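January, late evening, second pot of tea

I have been putting off writing this up all week and now the tea has gone lukewarm twice, so I had better get on with it. 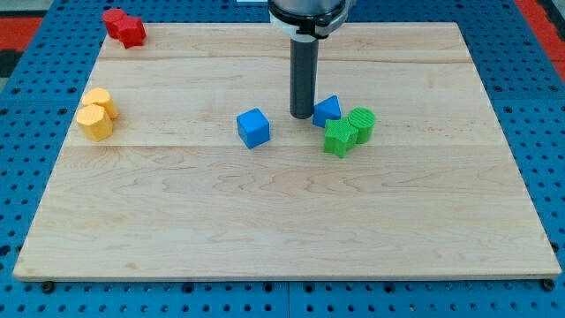

I spent most of today thinking about the shapes game, which has been rattling about in my head since before Christmas when Honeylyn asked if I could come up with something for the little ones at the playgroup. She wanted a thing they could do at a table, two at a time, without any of it being sticky. My first idea was all about matching shapes, circle with circle and so on, and it was terribly dull, even I got bored and I am fifty-eight and easily pleased. So I have gone over to pairs by colour instead, and I am so much happier with it! The two reds sit up in the far corner of the board, a short round one and a starry sort of one right up against it, and the yellows come further down the left-hand side, touching as well. I like very much that the reds are different shapes. A child has to let go of one idea to see the other, and you can watch them do it (well, I hope to).

The board itself I could go on about. Pale, creamy wood with that wavy brown grain that looks like sand after the tide has gone out, and a seam across the middle that I have decided to make part of the rules. Things above the line, things below the line. Jerome thought the seam ought to be hidden, with a cloth perhaps, and we had quite a long talk about it over the soup, with me getting rather heated about a line in a piece of wood. He is very patient. I said a bare board is nicer to put things down on, and that small children adore a line, they will walk along one for the whole length of a street if you let them. He said fair enough and had some more bread.

What I have not settled is the rule for moving. If they can pick up anything they like, the quick ones will have it done before the others have sat down. If it is one block each, turn about, then there is waiting, and waiting at that age is a dreadful business. Jonalyn used to run the Saturday crafts at Drumedeo and she thinks three minutes is the very longest you can ask of anybody under four. I had written ten on my sheet. I have crossed it out.

I rang Reynaldo after lunch to ask what a second set would cost, because Honeylyn would like one for the other room. He is going to look into it. There is 626 in the playgroup tin, which sounded like riches until she reminded me that 100 of it is promised for the new mats and another 100 for the spring outing, and then there are the paints. So perhaps a second set in March, or perhaps I shall just learn to be content with the one.

Other things, before I forget them. Dexter brought back the big casserole dish, and the lid, and a jar of his marmalade (rather runny, very good on porridge). The back gate is sticking again. I found my brown glove in the pocket of the coat I never wear, so that is a pair again, and I was more delighted than the glove deserved. Must write to Mum's cousin, must buy stamps, must look at whatever is growing at the back of the airing cupboard.

I did think, while I was washing up, that it might be good to let the children say the name of the colour out loud as they put each one down. Honeylyn's youngest calls yellow "lello" and I would not correct that for all the world. I shall try it on her first, if she is in the mood, and bring raisins in case she is not.

Bed now. Hot water bottle is already in.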